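Hand Work Before the Robot: Job Changes at the Furasia Packing Station

Student project report, Work and Technology course
Group members: Dong-hyun Ha, Mi-kyung Na, Kadri Kļaviņa
Supervisor: Mal-soon Seo
Submitted Apr 25, 2023

1. Background

Furasia packs small plastic goods for online shops. In February the company began preparing one of its packing stations for automation. Packers at this station work with hand-held grippers, and the recorded motions are used to train the control software for a two-armed cell named Halusar. Our group studied what this preparation changes for the packers. We did not study the software.

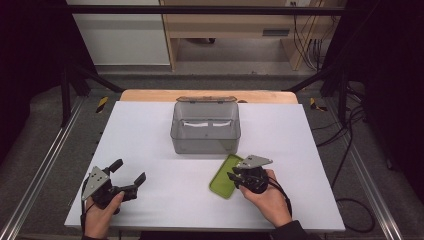
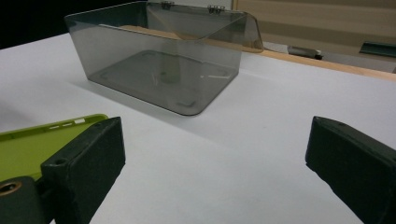
Figures 1 and 2. The work surface with the gray lidded box and the green plastic item, from two viewpoints.

2. Questions

The project had two questions. First, which parts of the packers' job change when the station is used for recording as well as for packing? Second, what do the packers expect to be doing once the cell is running?

3. Method

We interviewed 11 employees, all of whom had worked at least one recording shift. Each interview lasted around 25 minutes and followed the same question sheet. Mi-kyung Na took notes and Dong-hyun Ha asked the questions. Kadri Kļaviņa sat in on two shifts and wrote down the breaks, the restarts and the reasons given for them. The line lead, Ha-neul Ji, gave us the shift plans and the station log. At the time we received it, the log held 2084 recorded runs.

We did not time individual packers. This was a condition of access, and we agreed with it.

4. Results

4.1 Pace

On the ordinary line, pace is set by the order screen. During recording it is set by the person at the station, within limits. A run made too quickly is rejected by the checking software, and so is one with a long pause in the middle. Most of those interviewed found the slower pace easier on the back and harder on concentration. One packer said that after an hour she was thinking about her elbows instead of the item.

4.2 Grip and posture

A bare hand can turn an item over without being lifted. With a gripper in each hand, packers have to plan the approach first, in particular for flat items, which must be taken by the rim. Several reported sore thumbs during the first week. The company shortened the recording blocks after this was raised with Ha-neul Ji — the change is visible in the shift plans. Forearm fatigue was still mentioned in the later interviews, mainly by people who had done two blocks in one shift.

4.3 Skill and recognition

The packers disagreed on this point. Some described recording as teaching and thought it should be paid as such. Others considered it a simpler job than packing mixed orders. There is no separate pay grade for it at present. Management told us that the question is open until the cell has passed its acceptance test.

Who gets asked to record has also changed. At first it was the fastest packers. Their runs were often rejected, as they tended to merge two movements into one, and the plan was later opened to the whole shift. Two of the older employees now do a large share of the recording.

4.4 Expected changes

According to the plan, the cell will take over single-item orders. Mixed and fragile orders stay with people. The packers expect more lifting as a result, given that mixed orders are heavier. They also expect to be called over when the cell stops. It has not been decided who will clear a stop, or whether the time will count toward that person's packing rate. This was the most common worry in the interviews, ahead of job loss.

5. Limits of the study

The group is small and comes from one site. All interviews were held on the premises, and in three of them a supervisor was within hearing distance. The cell was not in operation during the project, and section 4.4 covers expectations only. We had hoped to compare Furasia with the Nurkilen warehouse, where a similar cell is already in use, but did not receive permission in time.

6. Suggestions to the company

Keep the shorter recording blocks and put them in writing. Rotate recording between all packers who want it — a sign-up sheet would be enough. Decide before the cell starts who clears stops and how that time is counted. Tell the packers why a run was rejected; at present they see only a red mark on the screen.

A copy of this report was given to Ha-neul Ji. The question sheet and the coded interview notes are kept by Mal-soon Seo and can be read on request.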